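Sorting Station Layout for Mixed Small Parts
Project report, second-year Materials Handling course
Project name: Tulex

1. Background

The Skivis workshop receives returned hardware kits that have been opened and partly used. Before a kit can be repacked, its loose parts have to be taken out, checked and sent either back to stock or to scrap. Until May this was done on a narrow bench with parts spread over the full surface. Parts from different kits became mixed and had to be sorted again.

The task was to propose a table layout that keeps unsorted and sorted parts apart and that can be reset between kits without moving furniture.

2. Requirements

The layout had to meet the conditions agreed with the workshop at the start of the term:

Incoming and outgoing parts are held in separate containers.
The containers differ in color and shape.
The surface between them is free of parts at the start and end of each kit.
The top can be wiped in one pass.

Cost was not included. All containers were already in stock.

3. Method

Two layouts were tested. Layout A placed both containers side by side at the front edge of the table. Layout B placed them at opposite ends with the working surface between them. The same set of kits was run through each layout, 2,129 parts in total. A part was recorded as misplaced if it was found in the wrong container or left on the table when the kit was closed.

Parts longer than the tray were excluded. Washers stuck together were entered as one part, which lowers the total slightly for both layouts.

4. Results

With Layout A, 174 parts were misplaced. Most of these were small fasteners dropped over the shared edge between the two containers. With Layout B, 2 parts were misplaced, both left on the table.

Of the full set, 1,466 parts went back to stock and the rest to scrap. This split is a property of the kits and does not depend on the layout.

Layout B has a longer reach from end to end, and the time per kit was higher. The time records for the first kits are incomplete, so no average is given.

5. Selected layout

Layout B was selected. A blue plastic tray goes at the left end for incoming parts and a white open-topped bin at the right end for sorted stock. Scrap goes into a Lahlou box under the table. The white top makes dark fasteners easy to find, but pale nylon spacers are harder to see against it. A gray mat was considered and left out, as it would have to be lifted for wiping.

Figure 1. Layout B with the surface clear between tray and bin.
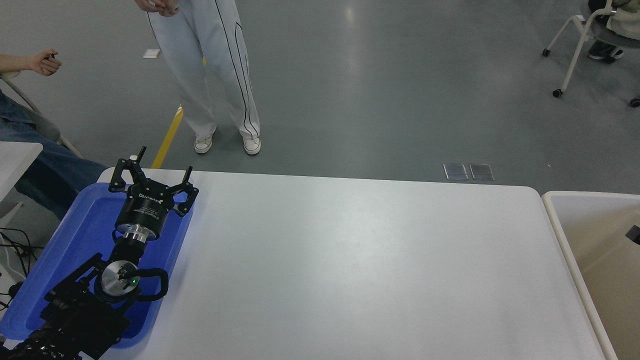
6. Remaining work

The position of the tray is not marked on the table and drifts during use. Corner marks in tape will be added before the next run. The Tresus label set for the bins has been ordered, and the label position will be decided when it arrives.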